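Why does my pick policy score great in testing and then fumble when both arms share a tray?

Asked by Annelies Vermeulen
Tags: imitation learning, bimanual, evaluation, wrist camera

Hi all, long-time reader, first time I've had to ask. I'm trying to write up a result for my thesis and I no longer believe my own result.

The setup is two arms over one blue tray full of toy bricks, nearly all of them orange or close to it. Our lab calls the arms Jacobs and Zuno (don't ask, it predates me). Each one has its own wrist camera and its own policy, trained from teleoperated picks. I have 1808 demonstrated picks. I shuffled them, put aside a test set, and the predicted grasp points on that test set look lovely – tiny errors, smooth curves, everybody happy.

Then I run it for real. With one arm working and the other parked, it's decent. With both working it gets weird. Zuno will hover, start down, back off, start down again. Sometimes it goes for the exact brick that Jacobs is already closing on. I tried 47 two-arm episodes and I'd rather not type the score here.

I've checked calibration and latency, and I've swapped the pads over. Is this just not enough data? My advisor wants me to collect lots more in January and I'd like to know it's the right thing before I spend the whole month holding a controller.

Answer by Pritalico

more data. it's always more data. also try a bigger image backbone, we went up a size and ours got better. orange bricks on blue should be easy so I'd guess your learning rate.

Comment from Annelies Vermeulen: Thanks! I did try the bigger backbone. Test error went down a little and the real picks stayed the same, which is sort of my problem.

Answer by Teun Bakker (accepted)

I've been bitten by this one, so let me guess: you shuffled single picks, or maybe even single frames, and split after that?

If so your test set is full of near twins of your training set. Somebody dumps the bricks in, does a bunch of picks in a row, and between one pick and the next almost everything in the tray stays put. Your model has already seen that pile. It gets to remember where people reached, and the number you report is mostly a memory score. A bigger network remembers better, so your backbone test fits.

Split by tray fill instead. Every time the tray gets dumped and refilled, that's one group, and a whole group goes in training or in test, never both. Expect the score to drop and don't panic, it's a truer number and you can still write it up. I'd put both in the thesis, old split and new split side by side. Reviewers like that (mine did anyway).

Second thing. How many of those demos have the other arm moving in view? If you recorded one arm at a time, the other gripper is a big black shape the policy has hardly met. It covers bricks, and then it leaves with one. The policy has no idea what to do with that, so you get the hovering.

What I'd do before collecting anything:

Redo the split by fill and retrain with the same settings. Don't touch anything else or you won't know what moved the number.

Go through the logs and tag each demo as other arm in view or not. You can do this from joint angles, no need to watch video all night.

Report error separately for those two tags. If the gap is big, collect only two-arm demos and leave the solo ones alone.

For the pair fighting over one brick, that's a separate issue. Neither policy knows the other's target. We passed the other arm's gripper pose in as an extra input and it helped us, but try it after the rest.

Comment from Annelies Vermeulen: Oh no. I split by frame. Going to go sit in the dark for a bit and then retrain.

Answer by Eteo

Agree with Teun. One small thing to add – keep some clutter in your test fills that isn't a brick. With all one kind of object you can't tell if the policy picks bricks or just picks whatever sticks up.
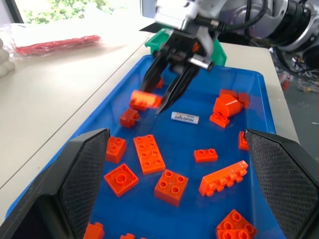
Page last changed: January, by Annelies Vermeulen (added picture and update)

Update from me, the asker. The new split hurt exactly as promised, and when I tagged the logs, more than 700 of the demos had no second gripper in view at all. The gap between the two tags was the biggest thing in my whole results table. So I'm recording with both arms going now. The picture is from one arm's wrist camera, with the other gripper closing on an orange brick farther back in the tray. And yes, Eteo, there's a battery in with the bricks. I haven't tried the extra pose input yet, will come back if it does anything.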